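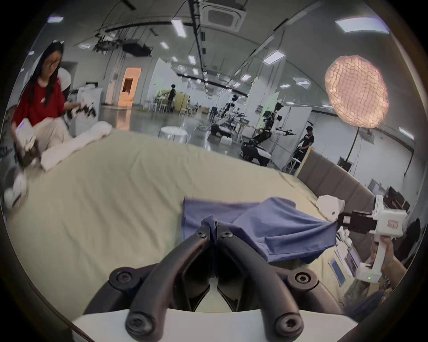 Fig. 1. A two-handed cloth demo on the shared table, with the left gripper pinching a fold and the right one on a corner.

Teaching by doing: what I learned from collecting 200 cloth demos

Project report, Grasmont summer placement

When I applied for this placement I assumed I'd be writing code all day. I did write some code (more on that later), but most of my project was spent at a big table with a gripper in each hand, moving bits of cloth about! The idea is simple enough. You hold the grippers yourself, do the job the way you'd want a robot to do it, and the recordings go into the pile that the learning system trains on. My part of it was called Flaner, and it covered cloths and towels.

What I was asked to do

Amber Bramwell, who supervised me, wanted 200 usable demos of one task: take a crumpled cloth, find two corners, open it out and fold it in half. Each demo starts from a fresh crumple. I was told to scrunch the cloth up and drop it, and not to arrange it, because my idea of a random mess is apparently very tidy. She was right about that. When we looked back over my first batch, nearly every cloth had a corner pointing politely towards me.

The table has a cream fabric cover pulled over it, and I used a blue cloth for most of the runs. The blue shows up well against the cream. I'd have liked to do more with the white towels too, but white on cream was a pain to check afterwards, even for me, so I left those until the end and only got a handful done.

Getting the hang of it

The first thing that goes wrong is speed. Your hands know how to fold a cloth and they want to get on with it, but the jaws only pinch, so there's no smoothing with your palm or flicking with a spare finger. I kept going too fast and losing the corner. Senan Mac an tSaoi had the desk next to mine and had done a similar job on the McGrath set last year, and his advice was to breathe out before closing the jaws. It sounds daft but I still do it.

The second thing is layers. If you pinch a fold in the middle of a crumple you often pick up two layers without meaning to, and then the whole thing comes up as a lump. I started using the left gripper to hold a fold still while the right one worked on a corner, and that helped a lot – the cloth stops sliding and you can see what you've got hold of.

The count

By the end of August I had my 200, but when Amber and I went through them together 84 had to be thrown out. I was gutted. Most of those were from my first fortnight. The common faults were dropped corners, folds that ended up nowhere near half, and runs where I'd started moving before the recording had properly begun. That last one was entirely my fault and very easy to fix.

So I did another 84 in September, with 2 changes. I wrote the steps on a card and kept it next to me, and I stopped after every 7 demos to look back at them straight away. It felt slower, but far fewer went wrong and I wasn't left with a horrible surprise at the end.

The code bit

I also wrote a small checker called Zindeck. It flags any recording that's too short or where the jaws never close, and it would have caught plenty of my early duds. It can't tell a good fold from a bad one, so someone still has to watch them.

If I had longer

I'd want several people doing the same task. All of these demos are mine, so they're all right-handed, all from the same side of the table and all a bit fussy about lining up edges. I'd also keep some of the fumbles where I dropped a corner and picked it up again cleanly. Amber and I disagreed on this one! She wanted a clean set first, and she's going to try adding the recoveries once the first round of training is done. I've left them in a separate folder with notes on each.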